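The Open Quarrel: Essays on Liberty, Doubt and the Western Inheritance
by Njål Öberg
Isaksson Press, paperback, 317 pages

Njål Öberg taught political thought for most of his working life, and readers of his earlier book, Brindix Letters, will know what pleasant company he is, even when he is telling you off. This new collection gathers the essays he wrote after leaving teaching, and it asks what a free society owes to the old books it has more or less stopped reading.
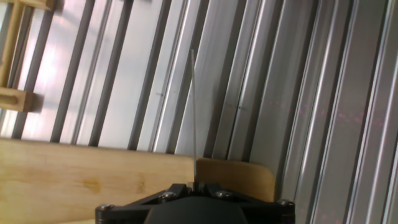 Gripper with a thin metal rod, aluminium profiles behind.

The opening essay, on Tocqueville and the small habits of self-government, is the one we would press on a friend first. From there he wanders (and he does wander, bless him) through Mill on eccentricity, Burke on inheritance and a long, rather cross chapter on the modern university – much argued over in our office.

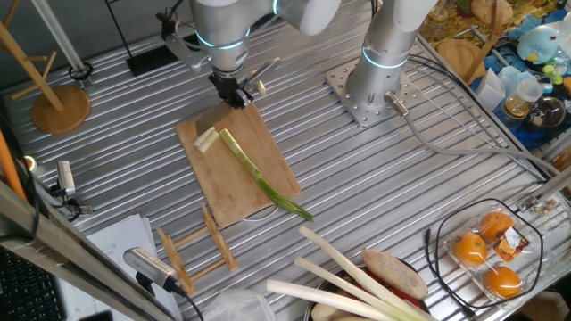
He is fair to the people he disagrees with, and quotes them at length before he starts. The notes run to over 430 entries and are worth reading for themselves, so do keep a second bookmark handy. There is a good index too, and a reading list of 60 titles for anyone who would like to carry on.

Sewn binding, cream paper, French flaps. Orders placed before the end of July come with a signed bookplate.

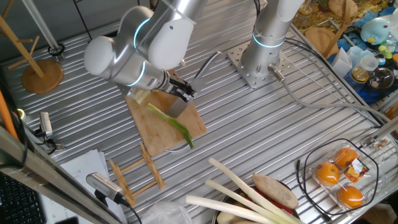
Two robotic arms at the work table, with a cut leek top on the board.

Shared 3,240 times

Related titles
Conelar: A Republic in Letters
The Flukeo Lectures on Tolerance
Brindix Letters, second edition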